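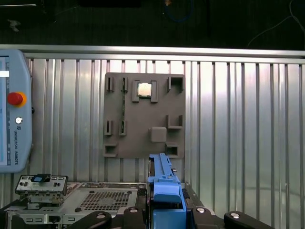 From: Niamh Ní Chonaill
To: PC strip-down list
Date: 4/13/23
Subject: Re: Holder boards for loose parts

Bajpai wrote:
> Has anyone got a better way of keeping processors and memory safe
> while the case is in bits? I've been putting mine on a tray with a
> cloth in it and I don't like it. Things slide when I move the tray.
> Also, is it worth paying for the Stamton one or should I make my own?

I gave up on trays in November. We use an upright board now, with a raised holder for the processor near the top and narrow slots for the memory. There are a few shallow pockets as well, which are handy for small bits.

Things I'd do the same again:

Put the processor holder high up. You can see at a glance if it's filled, and your sleeve doesn't catch it when you reach into the chassis.

Have the chassis right in front of the board, so you aren't carrying parts across the room.

What I'd change is the slots. Ours were tight to start with and I had to rub 2 of them down with 200 grit before a stick would go in without pushing. Hold the memory by its ends and don't force it.

I haven't tried the Stamton board so can't help there. Clustton will cut one if you send them a drawing, but ask for the slot width in writing.

Does anyone have the drawing that went round last year? My copy is missing the second page.

Niamh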